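Flarport Opens Hand-Taught Packing Program to Outside Companies

SILLBRIDGE, 7th June. Flarport, which trains robots for small packing and sorting lines, is opening its demonstration program to outside companies. Under the program, a person does a job by hand while holding a pair of sensor-equipped grippers. The recorded movements are then used to teach a robot arm the same job.

Until now the program, called Tinura, has been used only on Flarport's own projects. The company has recorded 353 demonstrations of basket loading and unloading with it and will use them as the starting set for new customers.
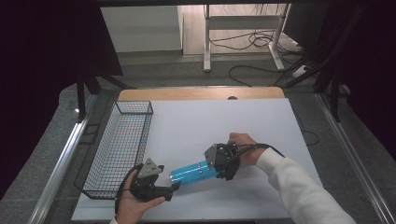

Tinura does not require a robot to be present when a task is taught. The operator holds one gripper in each hand and works at a table with the same goods and containers the robot will handle later. In the basket task, a can is held in the right-hand gripper while the left one stays open near a black wire mesh basket. Both hands are recorded together, so the robot can learn when one arm should wait for the other.

"People who pack for a living already know how to do this," said Birdie Quintanilla, who runs the program at Flarport. "We hand them the grippers, give them some time to practice, and ask them to work at a normal pace. If they change their grip halfway through, we keep that in. The robot will have to do it too."

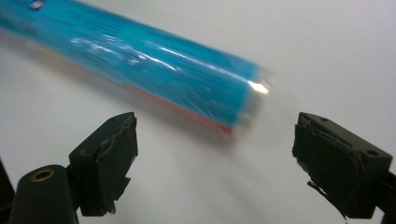
Each new customer will begin with 200 demonstrations of a single task, recorded over 14 working days. Flarport staff review the recordings and mark any that need to be repeated. The finished set can be used with Negri, the company's training software, or exported for use elsewhere.

Flarport has room for three customers in the first round. Companies may send their own workers to the Sillbridge site or have Flarport operators do the recording. Goods that vary in shape or wrapping are welcome, but each item must be light enough to lift with one hand.

Applications are open through the end of June. Companies should send a short description of the task and a list of the items involved to the Tinura program office at Flarport, Sillbridge.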